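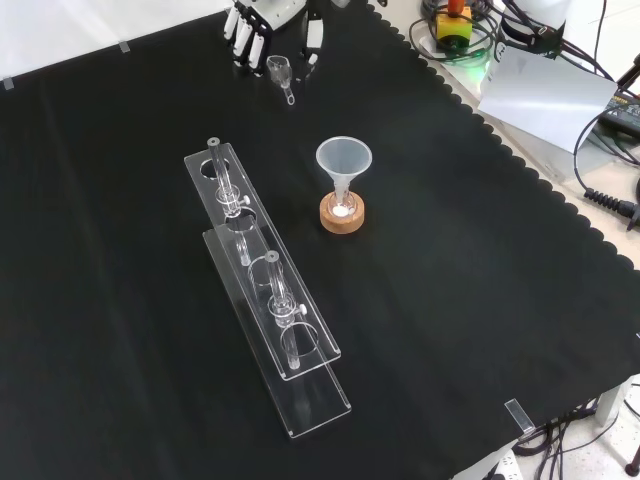
*Fig. 1 – Rack, funnel and hand on the black cloth. Cables and power at upper right, more on the floor.*

# Week 7 handout – Bench rules for robot handling of glass

Read before the prac. Bring a printed copy, phones stay in bags. Covers the Waltex bench course only, the Eladum cell has its own sheet and its own induction.

Assessed: yes. Short write-up, 400 words max, plus the signed checklist.

## 1. What counts as a rule here

Three levels in this course, keep them apart in your write-up:

- **Standard** – published, someone outside the building wrote it. We cite it, we don't edit it. Reading list has the general ones on industrial robots and on robots sharing space with people.
- **Site rule** – ours. Breaking it gets you sent out.
- **Good practice** – you can depart from it if you write down why.

Most marks lost last June were from people calling everything a standard. "Clip the cloth" is good practice. "Stop within reach" is a site rule.

Where a standard and a site rule disagree, follow the stricter and tell the demonstrator.

## 2. Before power

- Walk round the table once. All the way round, incuding the back.
- Find the stop. Put your hand on it. Say it out loud to your partner.
- Cables: trace each one from the arm or hand back to its supply. Anything that crosses where feet go gets moved or covered.
- Power strips off the walkway, no strip hanging by its own lead.
- Liquids and mains kept at opposite ends of the table. In Fig. 1 the funnel is near the middle and the power supply over by the right edge – work out how far a spill would run before you say that's enough.
- Bags, stools, coats out of the envelope. Envelope = everywhere the arm *can* go, not where the program says it goes. People mix these up every year.

## 3. Cloth and background

Dark matte cloth if you are handling clear glass or acrylic. Clear on pale is miserable for vision, edges vanish. On black you get at least the thin light outlines, see the rack in Fig. 1.

1. Lay flat, pull from the corners.
2. Clip at the edges. Clips are obstacles too!! Enter them in the collision model or keep the path clear of them.
3. Smooth folds out toward the edge. A crease can read as an edge to the detector, and a raised one can tip a small vessel.
4. No loose hem inside the envelope.
5. Shake out and check for chips of glass between groups.

Cloth hides small clear things from *you* as well. Look from low down, side on, before you reach in.

## 4. Glass

- Inspect every tube for chips at the rim. Chipped = bin it (glass bin, not general).
- Tubes upright and supported at two heights where the rack allows. Collar snug, knob finger tight only. No pliers. Yes this has happened
- Record which positions are filled *before* the run. In Fig. 1 it's top hole and bottom hole, two in the middle empty. Write it as F–E–E–F on the sheet and say which end you started from.
- Round-bottomed or top-heavy glassware sits in a cork ring. Funnel in a vessel raises the centre of mass, so approach slow and from above.
- Nothing left lying on the cloth under the hand unless it is the target for the task. Loose small glass gets logged or removed.
- Grip force: start at the lowest setting that holds, go up one step at a time. The Ackroyd sheet has the table.
- Broken glass: stop, power down, *then* brush and pan. Never fingers, never the gripper.

## 5. Speed and approach

Site rules, no departures:

- Teach speed whenever anyone is inside the tape.
- One person holds the pendant. One. That person gives the orders and the other one watches the hand.
- Stop above the work before every descent. Hover, check, go down.
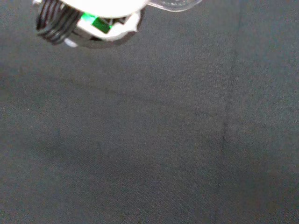

*Fig. 2 – Wrist view. Gripper upper left, clear of the cloth.*

The hover check from the wrist view, go through it in order:

- Is the target in view? In Fig. 2 there's no item on the cloth at all, so no descent. Go back to the overhead or fixed view and find out where you are.
- Is the gripper clear of the surface? Yes in Fig. 2.
- Any lines in the cloth that could be taken for an object edge? Two creases in Fig. 2, one long and near vertical, one fainter and running across. Note both on the sheet.
- Glare. White housing is close to blown out. If exposure is set off the housing, the cloth goes darker again and clear glass is harder to pick up. Set it off the cloth.

An empty wrist view is a result. Log it. Don't nudge the arm about hoping something turns up.

## 6. Two views rule

No grasp on clear material from one view only. Needs the fixed view and the wrist view agreeing. If they disagree, treat the position as unknown, don't average them (someone always wants to average).

Calibration check every 22 runs, or straight away if a mount gets knocked. Runs get logged in Flornis, one line each, initials at the end.

## 7. After

- Arm to park, power off, *then* glass out by hand
- Tubes to the wash tray, cork ring dry
- Clips counted back into the tin
- Cables coiled, no tight loops
- Log closed

## Write-up

Pick one rule from sections 2 to 6. Say which level it is, what harm it's meant to prevent, and how you'd check someone was following it. Use Fig. 1 or Fig. 2 as your evidence and only claim what the picture supports. "The tube was wet" – can you see that? Then leave it out.

Checklist has 19 boxes, all need an initial. Blank box = not done.

Due Tuesday, December 16, 2025, paper copy in the tray by the door.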